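Snack and Pantry Packing, Manis Community Room
Progress report for the second quarter
Prepared for the Lokasent small grants desk by Bohdana Kobzar

Summary

The grant pays for individually wrapped snacks and the bins we send them out in. In this quarter we packed 194 bins, all of which went to the drop-in desk or to the two homework clubs. Spending to date is $3,933. The remaining money covers bins and stock through the end of the grant period, and we are not asking for a change to the budget.

Packing

We pack on one long table with a cloth over it. Packets are laid out on the cloth first, checked, and then moved into the long white plastic bins. We fill a bin from one end so the other end stays open until the last items are chosen. Flat packets go against the side walls and the bread-type items go between them, where they are less likely to be crushed. A filled bin should close without pressing on anything inside. In April we had complaints of broken cookies from the Zúñiga Street club and cut the number of items per bin. There has been one complaint since then.

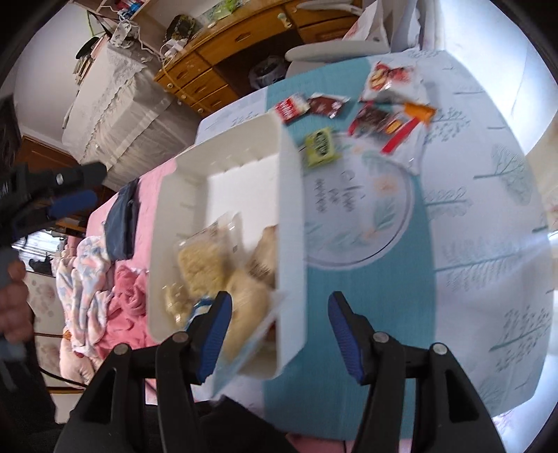

Povilas Juška would like the soft items kept out of the shared bins altogether. His view is that anything cake-like gets squashed on the ride over no matter how it is placed, and that the clubs would be happier with a separate shallow tray for those, even if it means carrying two things up the stairs. He also asked for fewer crumbs at the bottom, as the club has to wash the bins before returning them.

We tried the separate tray in May with 4 deliveries. The soft items traveled better, but the trays do not stack and loading took longer. We will repeat the trial with a lidded tray before deciding. Bin washing is now done at our end, starting at 3 p.m. on return days.

Stock and labels

Our stock comes from Nastodex and from donated assortments. The assortments are mixed, and many packets are printed partly or wholly in Chinese. The clubs need to know what is in each one, so every new kind of packet is now opened out on the table and listed before it goes into a bin. The list gives the name, a short English description, and any milk, wheat, or nuts in the ingredients. Where we cannot read the ingredients, the packet is held back until it has been translated.

The last sorting included milk and cream cookies from LiPO, a brown snack packet with a snowflake-like pattern, and a white and red packet with a cut apple on the front. Cookies are the item most often requested by both clubs. Fruit snacks are requested less, but the homework clubs have asked us to keep including them.

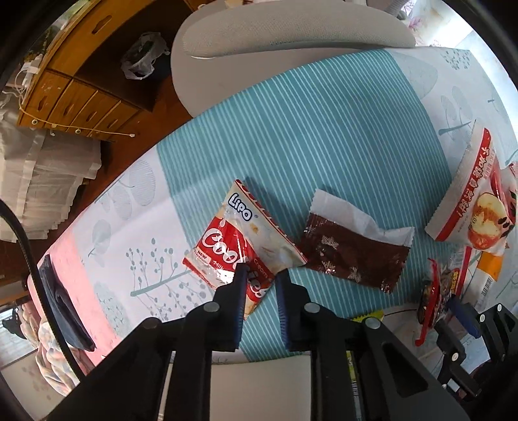

Problems and changes

Storage is still tight. The cupboard holds 60 empty bins and the rest are kept in the hallway, where they have to be moved whenever the room is let. We have asked the building for a second cupboard and are waiting for an answer.

The printed label sheets smudged and have been replaced with a plain card placed inside the bin. The cards are cheaper and can be corrected by hand.

Next quarter

Run the second tray trial with lids.
Finish the translated packet list and send a copy to each club.
Order replacement bins for those with cracked corners.
Send Lokasent the receipts for April through June along with the signed delivery sheets.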